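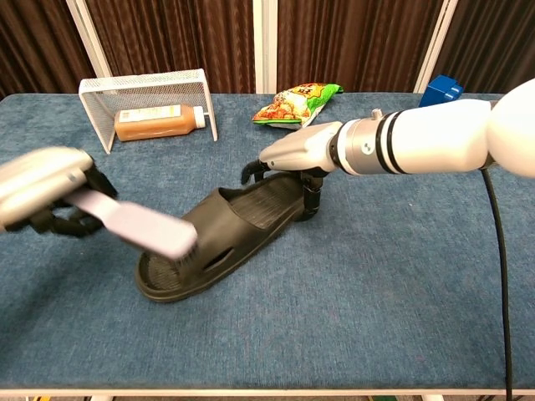
Footwear Repair and Reuse Program: Interim Report to the Wiriya Fund

Reporting period: second quarter of the grant

Submitted by Selma Radulović, Program Manager, Alledeck Community Reuse Center

1. Overview

The Wiriya Fund supports Alledeck in collecting, sorting, cleaning, repairing and redistributing used shoes in the five districts served by the center. This report covers work carried out during the second quarter, spending against the approved budget, and changes proposed for the remainder of the grant.

The program took in 2,523 pairs during the period. Intake was uneven. January was slow, and the last week of March brought more donations than the previous month. Most of the increase came from school collections, which were scheduled to end before the spring break.

2. Collection

Collection points are now open at 24 locations. The two library sites that were delayed in the first quarter opened in February, after the county approved the placement of the bins. The site at the Drorus shopping center remains the most productive, although it also yields the largest share of single shoes. We have asked the site manager to post a sign requesting that pairs be tied or bagged together.

Pickup is carried out under contract by Fasix. Service was reliable except for one week in February when a truck was out of use and bins at the northern sites overflowed. Fasix has since agreed to provide a substitute vehicle within one working day. The contract price is unchanged.

3. Sorting and cleaning

Shoes are sorted into four grades on arrival. Grades one and two go to cleaning, grade three goes to the repair bench, and grade four is sent for material recovery. During the quarter the written grading guide was revised, as staff on different shifts were treating sole wear differently. The new guide measures tread depth at the heel and the ball of the foot, and it has reduced the number of pairs sent back from the shop floor.

Cleaning remains the slowest step. Canvas and synthetic shoes are washed by hand with a mild detergent, rinsed and dried on racks for at least two days. Leather is brushed dry and conditioned. Sandals and slides are scrubbed on the footbed and along the strap, where soil collects most heavily. The drying room was over capacity for most of March – a second dehumidifier has been ordered and is expected early in the next quarter.

4. Repair

The repair bench handled resoling, stitching, and replacement of laces, insoles and buckles. Heel repairs on work boots were the most frequent request from partner agencies. One part-time repair position was vacant for five weeks. It was filled in March, and the new employee has completed the training period.

Adhesive costs rose sharply. We have moved to a larger container size, which brings the unit cost close to the original estimate, but the line will still finish the year over budget.

5. Distribution

Shoes were distributed through partner agencies, the school voucher scheme and the Tuesday open session at the center. Demand at the open session was steady, with roughly 200 visitors over the quarter. Children's sizes continue to run out first, and adult work footwear is requested far more often than it is donated. The center has written to local employers to ask whether boots issued to departing staff could be returned to the program.

6. Budget

Spending is within the approved total. Transportation and rent are on plan. Wages are below plan because of the vacancy noted above, and supplies are over plan because of adhesive. We request the Fund's approval to move part of the unspent wage amount to supplies. A revised budget table is attached as Appendix A.

7. Next quarter

Work will focus on drying capacity, a second round of school collections, and an agreement with a material recovery firm to replace the current one, which expires in the summer. Two bids have been received and a third is expected. The center also plans a short survey of voucher users – the draft questions are in Appendix B, and comments from the Fund would be welcome before the survey is printed.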